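Brinitix Profile Sync — for freelance writers and anyone with a byline

One bio, one headshot, every site you write for. Change it once and we push it out. Works with most blog platforms, newsletters too.

Starter plan: 20 profiles, 100 updates a month. Need more? Ask for Povero, the team verison.

API keys on request — email Lourenço Frade. 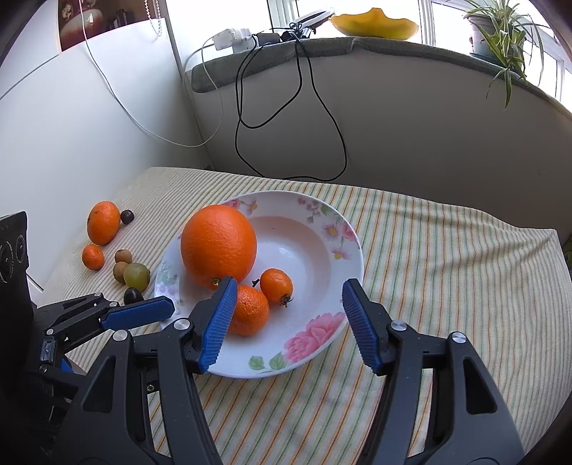 Page last changed: August, 4:10 pm

Cancel anytime. Custom colours coming soon.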